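Cena de aniversario en Stitville: ¿menú degustación o carta?

Publicado en: Comer y beber de viaje

Wenceslao Ventura

Hola a todos. Vamos a Stitville cuatro noches en diciembre, mi mujer y yo, y una de ellas coincide con nuestro aniversario. El resto de los días comeremos donde caiga, mercados y casas de comidas, pero para esa noche quiero reservar algo más serio.

Tengo dos opciones apuntadas. La primera es Ollgate, que está en el casco viejo y tiene menú degustación. La segunda es Barasa, al lado del puerto, donde se puede pedir a la carta. He leído opiniones de las dos y no me aclaro, porque unas son de hace años y otras parecen escritas por gente que solo tomó una copa.

Datos que pueden servir: mi mujer no come marisco (no es alergia, no le gusta), yo como de todo. Cenamos temprano si podemos. El presupuesto es de 85 por persona con vino, y podría estirarlo un poco, no el doble. Dormimos cerca de la estación y no llevamos coche.

Mis dudas son estas. ¿Merece la pena el degustación de Ollgate si hay que cambiar la mitad de los platos? ¿En Barasa se puede cenar bien sin marisco o es lo único que hacen? ¿Con cuánta antelación hay que reservar? Y si alguien conoce un tercer sitio que no esté en todas las listas, también me interesa.

Gracias.

Lesia Zakharchenko
Miembro habitual, 459 mensajes

He vivido seis años en Stitville y he cenado en los dos sitios varias veces, la última en octubre. Contesto por partes.

Ollgate. El menú degustación tiene nueve pases y dura casi tres horas. De los nueve, cuatro llevaban marisco cuando fui yo. Te los cambian si avisas al reservar, pero los cambios son de verdura casi todos y te cobran lo mismo. A mi hermana le pusieron apionabo en dos platos distintos. Estaba bueno, pero es apionabo dos veces. El vino va aparte, y con el maridaje corto te vas por encima de lo que dices. Con una botella de las sencillas entre los dos te quedas cerca.

La sala es pequeña y las mesas están bastante juntas. Si quieres algo tranquilo pide el piso de arriba, que solo lo abren cuando se llena abajo, pero si lo pides por teléfono a veces te hacen caso. Por correo no contestan. 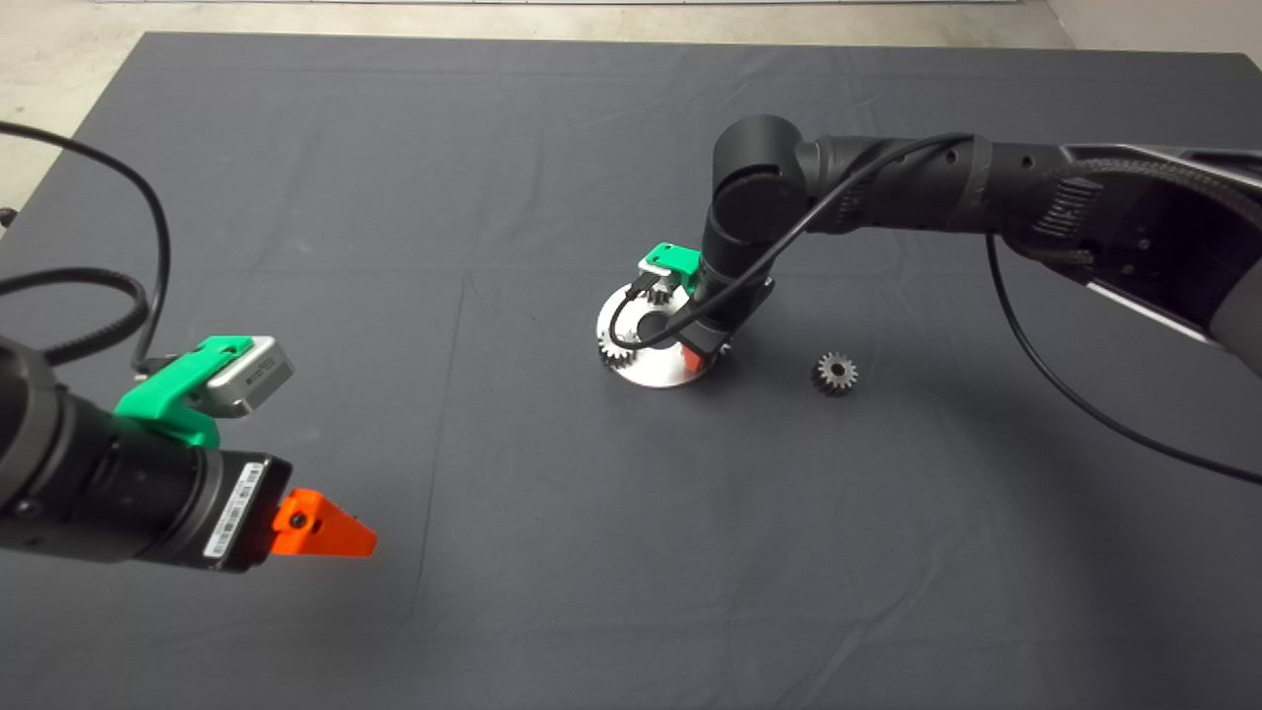 Barasa. La carta tiene mucho pescado y mucho marisco, pero hay una parte de carnes que la gente no mira. El cordero al horno con ciruelas es para dos y es lo mejor que tienen, en mi opinión. También hacen una sopa de setas en temporada y un arroz de pato que se encarga el día antes. Tu mujer cena bien sin problema. De postre, la tarta de queso se acaba pronto y no la reservan.

De precio, pidiendo dos entrantes, el cordero, un postre y una botella, te mueves dentro de tus 85 por cabeza y puede que te sobre algo. Cobran el pan y el agua. El pan lo vale, el agua no.

Para lo de cenar temprano, Barasa abre la cocina a las siete y Ollgate a las ocho. En Ollgate hay un solo turno, así que si llegas tarde te saltas el primer pase. No es una broma, le pasó a unos amigos que venían en tren.

Reservas: en diciembre, tres semanas para Ollgate y una para Barasa. Si es viernes, cuenta más en los dos. Ollgate pide una tarjeta y te cobra si cancelas el mismo día. Barasa no pide nada, pero dan tu mesa a los quince minutos.

Yo iría a Barasa. Para un aniversario en el que uno de los dos no come marisco, un menú cerrado de ese tipo es pagar por platos que no son los que el cocinero tenía en la cabeza. Si fuerais en primavera te diría otra cosa, porque entonces cambian el menú y hay más cordero y más huerta.

Para volver desde el puerto, el tranvía pasa hasta las once y media. Después hay taxis en la plaza, delante de la lonja. Andando hasta la estación son veinticinco minutos y la mitad es cuesta arriba.

Gil-soo Gil

Barasa sin duda. Ollgate está sobrevalorado, salí con hambre.

Anisa Majimbun

No estoy de acuerdo con lo de salir con hambre. Fuimos en noviembre y mi marido no pudo con el último plato. Supongo que depende del día y de lo que hayas comido antes.

Yo sí recomiendo Ollgate para una celebración. El servicio es muy atento, te explican cada plato sin alargarse y al saber que era nuestro aniversario nos invitaron al vino dulce con el postre. Tampoco como marisco y no tuve la sensación de cenar peor. A mí me tocó una trucha ahumada con mantequilla de nueces en lugar de las cigalas, y luego una crema de puerros en lugar de los mejillones. Apionabo, una vez.

Eso sí, en lo del dinero tiene razón Lesia. Pagamos bastante más de 85 cada uno, con maridaje y café. Si el presupuesto es ese y no quieres estar pendiente de la cuenta toda la noche, Barasa es más cómodo.

En cuanto a un tercer sitio: hay una casa de comidas detrás del mercado, sin letrero, con una puerta verde. Abren a mediodía y dos noches por semana, no sé ahora cuáles. Hacen guisos y cuatro platos del día. Para el aniversario no, pero para cualquiera de las otras noches os va a gustar. No aceptan tarjeta.

Un detalle más sobre las reservas. Si reservas Ollgate a través de Multutell, comprueba luego que te llega la confirmación del restaurante, que es distinta de la de la aplicación. A nosotros nos llegó solo una y tuve que llamar. Tenían la mesa apuntada, pero sin la nota del marisco.

Wenceslao Ventura

Muchas gracias, Lesia y Anisa, me habéis ayudado mucho. Se lo he enseñado a mi mujer y en cuanto ha leído lo del cordero con ciruelas ha dejado de leer. He llamado a Barasa y tenemos mesa a las siete y media, junto a la ventana si no hay cambios. El cordero no hace falta encargarlo, el arroz de pato sí.

Me han dicho también que en diciembre cierran los lunes y la noche del martes, por si alguien más está mirando fechas. Lo de la puerta verde lo dejamos para el primer día.

Una pregunta suelta, Lesia: ¿la sopa de setas la siguen teniendo en diciembre?

Lesia Zakharchenko
Miembro habitual, 459 mensajes

Depende del año. Si ha llovido, sí. Pregunta al camarero antes de abrir la carta, que a menudo no está escrita. Y si no hay, los puerros a la brasa van bien antes del cordero, media ración es bastante para dos.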